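Can grippers do small household chores yet? Sorting jewelry and hair stuff on a bed
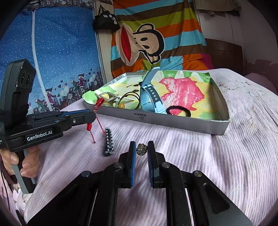

Page 1 of 11

clustwood
Two grippers, one bed, a painted tray. One has a red cord bracelet hanging off the tip, the other is at a shiny little ornament. Is this chore close to solved or not?

drandska_79
Not close. A hard ornament is easy. The bracelet is the problem, with loose cords dangling and a knot at the end of one. Try that on a ribbed bedspread.

larcombe
Disagree. Ribbed pads hold cord fine. We pick drawstrings on our packing line, 103 an hour.

drandska_79
Same drawstring every time, on a flat belt. Your line never sees a watch, a hair tie and a checkered clip in one job.

larcombe
Fair. Still, there's a hand on the handle on the left. Person does the thinking, tool does the holding. I'd call that halfway.

adeleke105
I wouldn't. My kid can clear that bed in around 11 minutes and complain the whole time. Call me when it runs without the hand.

clustwood
Would you pay for one that only did hard items?

adeleke105
No. I'd still have to untangle the bracelets.

larcombe
I would, for the shop. Bolts and caps in bins, cords left for us.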